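Claltberg 双臂桌面工作台
产品页面 / 设备 / 双臂系列

产品简介

Claltberg 是一套放在桌上使用的双臂工作台，由 Vonddale 负责组装和供货。它适合做小件物品的拿取、摆放、翻面和分类，例如手机、遥控器、小盒子、手机壳。我们经常收到客户的来信，问的内容差不多是一样的：机器现在能不能做家务，能不能做店铺里的杂活。这个页面除了介绍设备，也想把这个问题说得清楚一点。我的中文不是母语，如果有的句子不太自然，请原谅，参数和条件我都认真核对过。

我们的看法比较保守。现在的机械臂可以做一部分杂活，前提是物品的种类有限，工作的位置固定，并且有人在附近。它做得比人慢。对于二手手机店、维修店、小型仓库，这样的速度有时候可以接受，有时候不可以。请您先看完下面的“适合”和“不适合”两个部分，再决定是否询价。

工作区域

两只机械臂固定在前面的铝型材横梁上，一左一右，工作面在中间。三面有围墙，围墙的表面是浅灰色的砖形瓷砖纹样，地面是灰色石纹。围墙和地面都可以按客户的要求更换，很多客户希望它接近自己的厨房或者柜台，这样在试验阶段看到的结果比较接近真实的使用。

两只手可以在工作面的中央互相靠近，共同处理一堆东西。整理手机是我们最常做的一项工作，原因很简单：手机又薄又滑，放在平面上很难从侧面夹起来，如果这个可以做好，很多别的小件也可以做好。
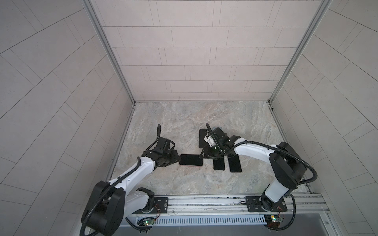 一个人可以同时看管几套工作台？
我们建议一个人看管的数量不超过3套。超过这个数量，当其中一套停下来等待处理的时候，另外的可能也在等待，整体的效率反而下降。

适合的工作

把混在一起的手机分开，按大小或者颜色放到不同的位置。
把平放的物品拿起来，立着放进架子或者格子。
把手机和手机壳分别归类。
在柜台上把小件商品摆整齐，间距大致相同。
从一只手传到另一只手，再换一个方向放下。

这些工作有一个共同点，就是物品是硬的或者半硬的，形状不会有很大的变化。软硅胶的壳介于两者之间，可以拿，但是放下的位置会有一点偏差。

不适合的工作，至少现在不适合

叠衣服。我们试过毛巾，可以叠，但是一条毛巾需要的时间让人没有耐心。
洗碗。设备没有做防水处理，请不要在水槽旁边使用。
贴手机膜。气泡的问题没有解决，我们不接受以此为目的的订单。
拆开很紧的硬壳。力气小了拿不下来，力气大了会伤到手机的边框。
处理电池鼓起的手机。这是安全问题，必须由人来做。

如果您的工作在这个列表里面，我们建议您再等一等，或者和我们讨论只让机器做其中的一段。例如在维修店，拆壳由店员完成，拆下以后的归类由机器完成。这种分工我们觉得是目前比较合理的。

夹爪与腕部

夹爪的型号是 Valente，每只手臂配一个。指尖可以更换，出厂时安装的是黑色的标准指尖，另外附送一套备用。指尖磨损以后，夹持光滑的表面容易打滑，所以请您定期用手摸一下，如果表面变得光亮，就应该更换。

腕部装有一个小摄像头，用来看清楚夹爪附近的情况。固定摄像头看的是整体，腕部摄像头看的是细节，两个画面一起使用，软件才比较容易判断物品的方向。

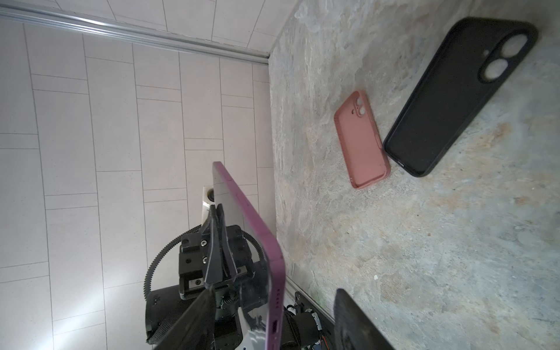
抓取的姿势对后面的步骤影响很大。同样一部手机，平着夹和立着夹，难度是不同的。平着夹的时候，重量压在指尖的一小块上，手机容易往下转；立着夹比较稳定，放进格子也更直接。像这部紫色的手机，边框是亮面的金属，夹爪夹着它保持直立，下端的扬声器孔和充电口都露在外面。如果您的下一步是插充电线做检测，接口朝向哪里、有没有被指尖挡住，都要在设置里事先考虑。旁边的台面上平放着一个粉色的壳和一个黑色的壳，两个壳离得很近，这种摆放对夹爪来说是比较难的，手指伸进去的空间很小。我们建议在可能的情况下，壳与壳之间多留一点距离。

软件

控制软件叫做 Remgate，安装在客户自己的电脑上，不需要一直连接网络。软件里有7个预先准备好的动作流程，包括拿起、翻面、立放、传递等。客户可以把它们连接起来，组成自己的工作顺序。如果预先的流程不够用，也可以用手操作机械臂，把想要的动作演示给它，软件会记录下来。一个新的工作通常需要多次演示，请不要期待演示一次就成功。

遇到不确定的情况，例如物品重叠太多，软件会停下来并发出提示音。有的客户觉得它停得太多，可以在设置里降低要求，不过失误也会相应增加。

供货内容

双臂主机一套，含安装底板和铝型材横梁
Valente 夹爪两个，备用指尖一套
腕部摄像头两个，固定摄像头一个
围墙和地面板一套
Remgate 软件授权，含17个月的更新
纸质说明书，中文和英文

电脑不包含在内。显示器也不包含。

安装和使用的注意

工作台需要放在水平、坚固的桌子上。电缆从横梁的前方垂下，请在桌子前面留出空间，不要让电缆被椅子压住。机器运行的时候，请不要把手伸进围墙里面。儿童和宠物不应该靠近，所以家庭客户请特别考虑摆放的房间。

清洁的时候先关闭电源，用干的软布擦拭。石纹地面可以用微湿的布，电路板附近不可以。

交货与退换

下单后31天内发货。十月份订单比较集中，如果您希望在年底以前开始使用，请早一点联系。收到后如果发现您的工作不适合用这台设备来做，在包装完整的条件下可以退回，运费由客户承担。询价的时候，请附上您想处理的物品的照片和尺寸，我们会先告诉您能不能做，再给您报价。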